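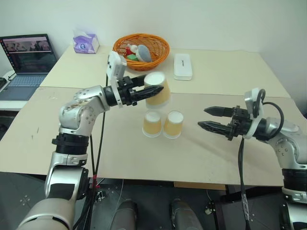

Ticket 837 — Vumthorpe city guide, map pins wrong. Opened 04/07/2021. Readers following the food walk through Tratum are sent to the wrong bank of the river. The café stops are affected, the museum stops are not. On the category page the takeaway coffee entry carries the photo with the tan paper cups turned upside down, and its pin sits 300 metres north of the door. Cache cleared, no change.

Second check: the Luo ferry page loads the same faulty pin set. Coordinates were re-imported from the Rornis export, limit 100 rows per batch. Rows after the first batch kept the old values — the import stops without an error.

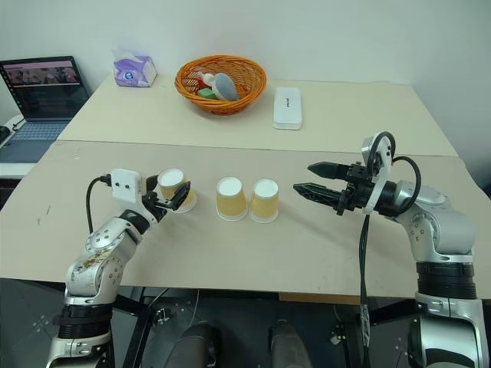

Paper cups, base up.

Batch limit raised to 300 and import re-run. Café pins now match the street addresses. Ferry page still to be checked. Status: open.

Comments (2)

Walked it this morning, pins fine on my phone.

Ferry stop still wrong for me, old app version.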